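Teaching by Hand: A Morning With the People Who Show Robots What to Do

Mar 10, 2022

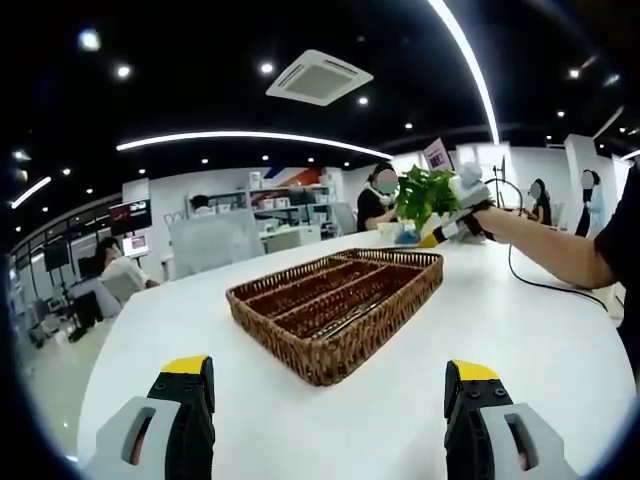
When I asked the head of the demonstration team at Solimmont how she ended up in this line of work, she laughed and told me she had answered an ad for someone "patient with objects." She had spent eleven years as a florist before that, and she says the two jobs have a great deal more in common than you would think. "You learn to pick a thing up the way it wants to be picked up," she told me, pouring tea for both of us. "A stem has opinions. A pot has opinions. You can't go in like you're grabbing a suitcase."

Solimmont doesn't build robots. It supplies the lessons, if you like, for companies that do, and the lessons are made by people holding gripper tools in their own hands and doing ordinary chores with them over and over again. Each tool carries a camera, so that what the robot's software studies later is the job as seen from the wrist, with the fingers in view and the table stretching away beyond them. The team calls one complete run of a chore a "take," and everyone I met talked about their takes the way bakers talk about loaves, with real fondness for the good ones and a little grief over the others.

I wanted to know why they bother with hand-held grippers at all, when so many people still drive a robot arm from a desk with a pair of controllers. She had clearly been asked this before and was very kind about it.

"Oh, we do both, and I wouldn't give up either," she said. "With remote control, you get the arm's own movements, exactly as the arm can make them, and for some customers that's the whole point. But you sit there and you can't feel anything! You're looking at a screen and squeezing a handle, and you've got no idea if you're holding the leaf or crushing it. With the tool in your hand, there's a bit of a tug, a bit of weight. Your own arm knows what to do with that, even if you couldn't explain it to me."

The speed matters too. On the remote rig, which the team bought from a firm called Kevon and which everyone calls by that name as though it were a colleague, a new person might take most of a week to feel comfortable. With the hand grippers they are usually doing something useful after lunch on the first day. She is careful to add that useful is a generous word for it.

"Everybody starts too fast," she said. "They want to be good at it, bless them, and they whip the thing across the table. Then we play it back and you can't tell what they were aiming for. I tell them to slow down until it feels silly, and then go just a little quicker than that."

The project keeping them busy while I visited is a long one for Wirstead, a customer that wants a two-armed robot to tidy tabletops. The finished set is meant to hold 2239 takes, and 167 of those involve plants in one way or another, which pleases the former florist no end. Trays, small containers and other household bits fill out the rest. I asked what makes a plant so difficult.

"It moves when you move it," she said. "A fork stays a fork. You lift a plant and the leaves swing about, they cover up the very thing you're looking at, and they never do it the same way twice. And then you've got two hands to think about. One is holding, and the other has to keep out of the way, or wait, or be ready. The waiting is part of the lesson. People forget that, they let the other hand wander off, and the robot will learn the wandering just as faithfully as everything else."

She keeps a notebook of the takes she has thrown out, with a line beside each one explaining the trouble. Last August she had to reject 43 in a row from a job for Cullinane, a kitchen project, when she noticed that every person on the team had slipped into starting from the same corner of the table. They were lovely takes, she said, smooth as anything, and she still sounds a bit sore about it.

"A robot that only ever sees you begin on the left will be lost if you begin on the right. So now we move things around between takes. Turn the tray a little, slide it over. It drives the tidy ones up the wall."

I had one more question, about whether it bothered her to spend her days teaching a machine something she does without thinking. She turned her cup around on its saucer for a while before answering.

"I used to train the Saturday girls at the shop," she said. "You'd stand beside them and do it slowly, and they'd watch your hands. I enjoyed that. I suppose I'm still doing it, only I don't get to see their faces when they get it right. I get an email from Wirstead."

Then somebody called her over to look at a playback, and she took her tea with her.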